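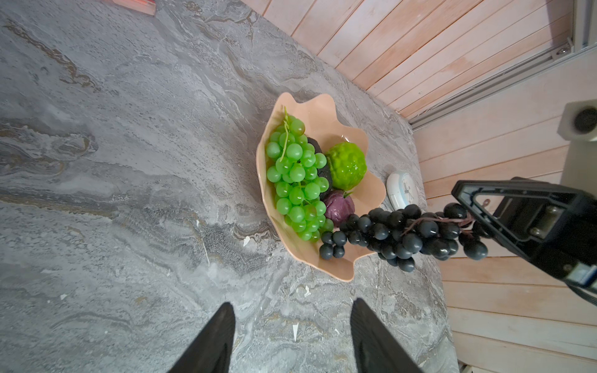

March, started 9.40, kitchen mock-up

Second round on the counter surface and the fruit bowl. Asuka wants the prop list settled before the next lot of shelving arrives, so today was mostly sorting, wiping and deciding what stays.

Counter first. The grey marble pattern stays. Shota had put in for plain white on the grounds that it is easier to keep looking clean, and I was half inclined to agree until we tried a sheet of white card over one end. Every scuff showed, and the pale things went missing against it. The veined grey is busy but it looks like a counter somebody might have at home. The ochre streaks I complained about last time bother me less now.

Cleaning: warm water with a drop of washing-up liquid, then a dry cloth. No spray. The spray left a film that took two goes to get off, and I have moved the bottle to the bottom of the Narken cabinet so it doesn't get picked up by habit. Wipe along the counter towards the wall, and do the join by the slatted panelling last with a folded corner of the cloth. Crumbs of foam packing collect there. A soft paintbrush gets them out of the slats better than the vacuum does.

The panelling still looks a bit pink to me under the ceiling lights. Yae says it is the tubes and wants to try a pair from the Kikuchi box. Left for her to do when she is back.

11.15

Fruit. We now have far more than one bowl can take, between the old Folar set and the one Fotini ordered from Pirnasel. Tipped both boxes out on the side bench and went through them. Anything with a split seam or a flat side went in the reject tub. Three went in: a lemon, a pear with no stalk, and one half of something that used to come apart and no longer goes back together.

Bowl: keeping the peach plastic one with the wavy rim. It is light, it doesn't chip, and the flower shape gives a bit of an edge to the arrangement. The glass one goes back to the store. Fotini prefers the glass and has said so twice. Noted.

What works in the peach bowl is one big piece and a few small ones round it. The green grapes are the big piece. They take up half the bowl on their own, and if they go in last they sit on top of everything and slide about. Put them in first on the left, stem up, then fit the rest into the space that remains. The knobbly green one goes well beside them, and the reddish-purple one with the leaf gives some colour at the front. The dark lumpy one is better tucked behind.

Nobody agrees on what half of these are. The knobbly green one has been a custard apple, a bergamot and, according to Noboru, a mistake. The dark one is down as avocado on my sheet and I am leaving it there. The purple one I had as a plum, Asuka has it as a mangosteen. The supplier's packing slip says only "assorted", so no help. For the labels I suggest we go by colour and surface (green bumpy, dark rough, purple with leaf) until somebody objects in writing.

Dusting: the grapes are the worst. Dust sits between them and a cloth only pushes it further in. Rinsed the spare bunch under the tap, shook it out and hung it by the stem from a bulldog clip over the sink. Still dripping at lunch. Try overnight next time. The leaf on the purple one is only glued, so keep that one out of the water altogether.

14.30

Small things. The little round white piece with the pale blue rim has been living beside the bowl and I would like it to have a proper place. It isn't on either list. If it is Yae's, could she put her initials on the base, otherwise I will enter it under kitchen sundries and give it a shelf.

Storage labels done for boxes 3 and 5. Fruit is all in 5 now, rejects tub on top of it with a lid. Please don't put the rejects back in the bowl to fill a gap. The pear has been rescued once already.

To do:
Tubes from the Kikuchi box (Yae)
Return glass bowl to store (Fotini)
Second paintbrush for the slats, soft, wide as they have
Reply to Pirnasel about the lemon
Check whether the leaf needs regluing – it lifts a bit at the tip
Ask Shota what he wants done with the white card

Stopped at 16.10. Counter wiped down, cloths on the radiator.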